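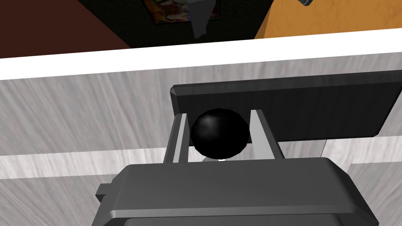 *Fig. 4. Gripper with two fingers, open position (simulated view).*

## 3. Setting up the ward stock list in Oltar

In this section you connect the stock list of one hospital ward to the central pharmacy. You need an Oltar account with the role "Ward manager" and the ward code from your Plerby contract sheet. The work takes 40 minutes for a ward of normal size.

Please finish section 2 (user accounts) before you start. If the accounts are missing, the orders can be written but no person can approve them.

### 3.1 Create the ward

1. Sign in to Oltar and open **Org > Wards**.
2. Click **Add ward**.
3. Type the ward code. It has four digits, for example 1345. Do not put spaces or a dash in the code.
4. Choose the building from the list. For the hospital in Tillbridge, the day clinic is listed as a separate building.
5. Click **Save**. The ward is now shown in gray, which means it has no stock list yet.

**Note:** The ward code cannot be changed after saving. When you made a mistake, delete the ward and create it again.

### 3.2 Load the stock list

1. Open the ward and select the tab **Stock**.
2. Click **Load template**. The standard template for a surgical ward has 84 items.
3. Go through the items and remove what your ward does not keep.
4. For every remaining item, fill in the lowest amount and the highest amount. Both fields are required.
5. Click **Check list**. Lines with an error are marked in red.
6. Correct the red lines and click **Check list** again.
7. Click **Send to pharmacy**.

**Caution:** Controlled medicines are not part of the template. They must be entered by the pharmacy, on the pharmacy's own screen. Never enter them as "Other item" – the system will then skip the second signature.

### 3.3 Test the first order

1. Choose one low-cost item, such as gauze.
2. Set the order amount to 3 and click **Order**.
3. Ask a second user with approval rights to confirm the order.
4. Check that the status changes to **Received by pharmacy**.

If the status stays on **Waiting**, open **Org > Connections** and look at the line for your building. The switch must be on. After you turn it on, sign out and sign in again, then repeat step 4.

**Note:** A test order is a real order. The pharmacy will deliver the items unless you cancel it before the next delivery round.

Continue with section 4, Delivery times and holidays.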